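Kekmont House, shared kitchen and laundry – monthly safety walk-through, July

Inspected by: Benedita Morais
Accompanied by: Yasuo Sugiyama (building services)
Copy to: Razia Mughal, Ghazala Ghauri
Area covered: 1,553 square feet, ground floor
Started: 8:40 a.m.

Ratings used: OK / Minor / Action. Minor items go on the next work order. Action items get a name against them before the sheet is signed.

1. Exits and walkways

1.1 Main door opens fully and closes on its own – OK
1.2 Rear door clear on both sides – Action
Two bags of flattened cardboard were stacked on the outside step. The door opened, but only partway. Moved during the inspection. Same finding as June, so Razia will write to the ground floor tenants this time.
1.3 Exit signs lit – OK
1.4 Floor free of trip hazards – Minor
The metal strip between the kitchen and the laundry has lifted at the left end. Taped for now. Needs two new screws and probably a new strip.

2. Fire equipment

2.1 Extinguisher by the rear door, gauge in the green, pin and seal in place – OK
2.2 Fire blanket on its hook, pull tabs hanging free – OK
2.3 Smoke alarm in the laundry tested – OK
2.4 Heat alarm in the kitchen tested – Minor
Sounded on the second press. Yasuo cleaned the contacts and it then sounded on the first press three times in a row. If it sticks again in August we replace it.
2.5 Extinguisher service tag in date – OK
The tag has faded and is hard to read. Ask Magsi to bring a fresh one at the next service visit.

3. Electrical

3.1 Outlets near the sink trip when tested – OK
3.2 No damaged cords or plugs – Action
The cord on the older kettle is split where it enters the base. Kettle taken out of use and tagged. Ghazala to order a replacement.
3.3 No power strips plugged into other power strips – OK
3.4 Panel door closed, 38 inches clear in front – OK
3.5 Circuit labels match the circuits – Minor
Breaker 11 is still marked "freezer." The freezer went out in the spring and that breaker now feeds the dryer. Label to be redone.

4. Storage, drawers and dishes

4.1 Knives kept in the block or in sleeves – OK
4.2 Drawers run smoothly and stop before they come off the runners – Minor
The bottom drawer in the kitchen has no working stop. Pulled quickly, it will come out onto someone's feet. Parts are cheap and Yasuo has the size.
4.3 Nothing heavy above shoulder height – Minor
The stockpot is back on the top shelf. It belongs under the counter.

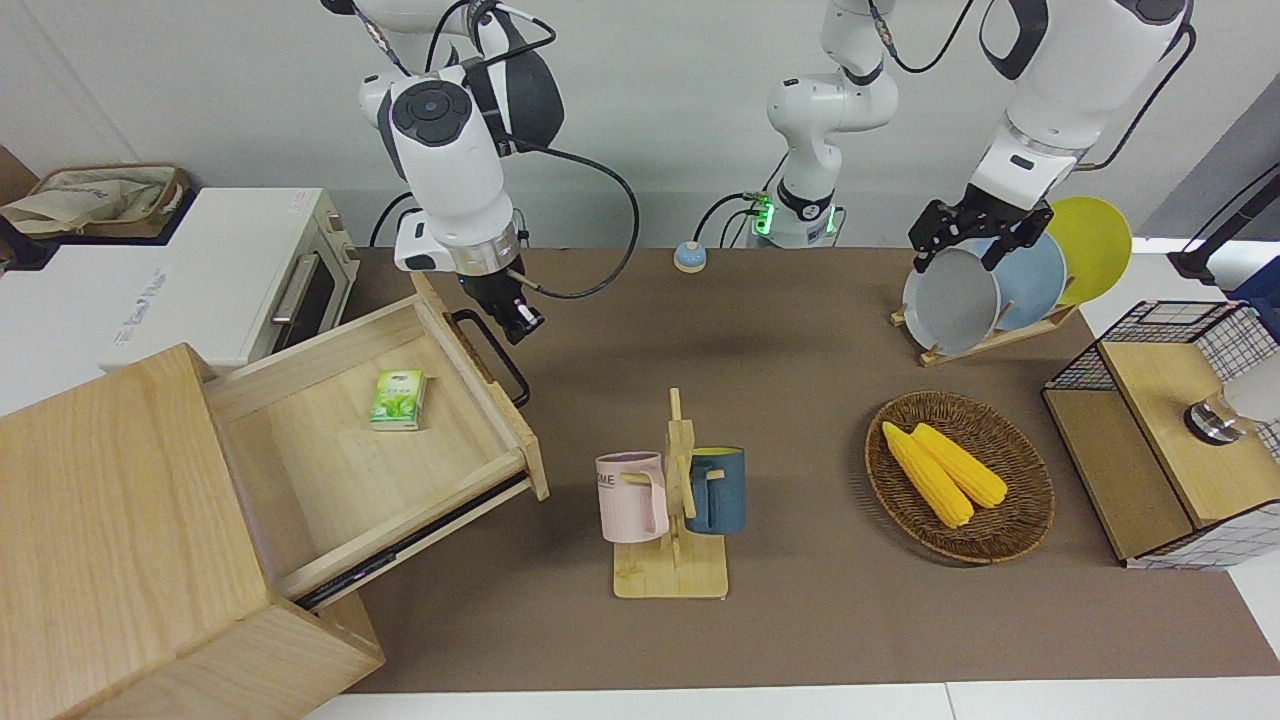 4.4 Chipped or cracked dishes removed – OK
One bowl and one mug thrown out. Please don't put chipped pieces back in the cupboard for somebody else to find. Wrap them in newspaper and put them in the trash, never in the glass recycling.
4.5 Cleaning products kept apart from food – OK
The new Rukska descaler is stored on the same shelf as the bleach. The two should be separated, and Ghazala will clear a spot for the descaler in the laundry cabinet. Rating left at OK, as both were well away from food.

5. Water and drains

5.1 Hot water at the kitchen tap below scald limit – OK
5.2 No leaks under the sink – Minor
Slow drip at the trap, a few drops a minute. Hand-tightened and a tray left underneath. Check again on Thursday.
5.3 Washer hoses free of bulges and cracks – OK
5.4 Floor drain in the laundry runs – OK
Slow at first, then cleared after a kettle's worth of water. (The good kettle.)

6. Laundry

6.1 Dryer lint screens clean – Action
One screen was full. Jawad Hashmi has offered to print a larger sign. I would also like to see the screen check added to the weekly cleaning list, so that we aren't relying on the sign alone.
6.2 Dryer duct attached and not crushed – OK
6.3 Washers level, no walking during spin – OK
6.4 Load limits posted – OK

7. First aid

7.1 Kit present and stocked – Minor
Low on medium bandages. The burn gel expires next month. Both on order from Irkuvance, with $200 set aside for kit supplies for the rest of the year.
7.2 Emergency contact sheet current – Action
Still lists the previous building manager. Razia to reprint and post by the end of the week.

Comments

Better than last month overall. The rear door and the lint screen are the items I care about most, and both have come up before. The split cord should have been reported when it was first noticed – there is a notebook by the main door for this, and it had no entries for July.

Drawer stop, floor strip and breaker label can go on one work order. Yasuo expects to finish all 3 in one morning.

Signed: B. Morais
Next walk-through: August, same time of day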